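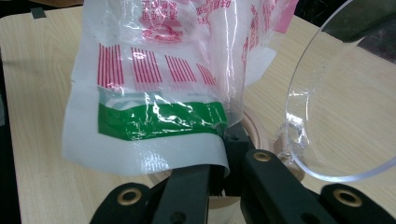 Tania Patwary, Perception Software, Raruvon project

Figure 7. Plastic bag pinched at its lower edge by the hand-held gripper, with a clear bowl to the right.

4.2 Segmenting thin film

Translucent bags and clear bowls give poor depth readings, so the segmenter uses color alone. Printed areas – the green band in Figure 7 – serve as anchors, and the mask grows outward from them to the film edge. Creases with glossy highlights still split the mask. We labeled 136 frames by hand and held out 22 for testing.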